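Handheld gripper: left finger lagging behind the right, where do I start?
Forum > Maintenance and repairs > Grippers and hand tools

tansy_bolt
Posted May 24, 2023

Hello all, and apologies in advance for the length, I do ramble when I'm worried about a machine! I look after the handheld grippers at our place in Rullbridge, and one of them has begun closing unevenly. The right finger comes in nicely and the left one dawdles, so small packets get nudged sideways before they're held. I've cleaned the pads and checked the trigger cable, and I'm now eyeing up the pivots. It has done 1,333 grasps by the log. Would you strip the whole linkage or go gently first?

wetherby_lad
Gently first, always! I've done a fair few of these now, and most lazy fingers come down to a pivot screw that somebody has loved a bit too firmly. Here's my order of work, for what it's worth.

1. Open the jaws fully over something ordinary and look down from the tool's own camera. I like a tray of snacks for this, all those slippery little wrappers show up a fault far sooner than a test block does. You want both pads ribbed side in and a clear look at the pivot heads on each arm.

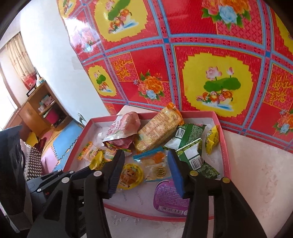

2. Back off each pivot screw a quarter turn, on one arm at a time, and work the arm by hand. It should swing freely without any rattle. If it still drags, take the screw right out and wipe the bore.

3. Put it back together with a tiny dab of dry lube and run 20 empty closes before you let it near a packet again.

mossop77
Lovely write-up, but I'd disagree about the lube, even the dry sort. Ours picked up biscuit dust and went gritty within a month. We run them bare and swap the Vemel bushings at 60 hours, and they've been as sweet as anything since last August.

wetherby_lad
Fair enough, though I'd say 60 hours is throwing good bushings away! Mine have gone far longer with a wipe each Friday.

pinkladder
Can I put in a word for the pads? On the Pamerura unit I look after, one pad had been glued on a whisker proud, and it looked for all the world like a slow arm. Swap the pads left to right and see whether the fault follows them. It's a five-minute job and you needn't touch a single pivot.

tansy_bolt
Oh, you are all kind. Pads swapped, and the fault stayed on the left, so I did step 2 and the lower screw was very tight indeed. Backed it off and the fingers meet in the middle again. I've left it dry for now (sorry, wetherby_lad) and ordered a set of bushings from Szabó to have in the drawer.

mossop77
Very glad to hear it. Put a paint dot on that screw so you can see if it creeps.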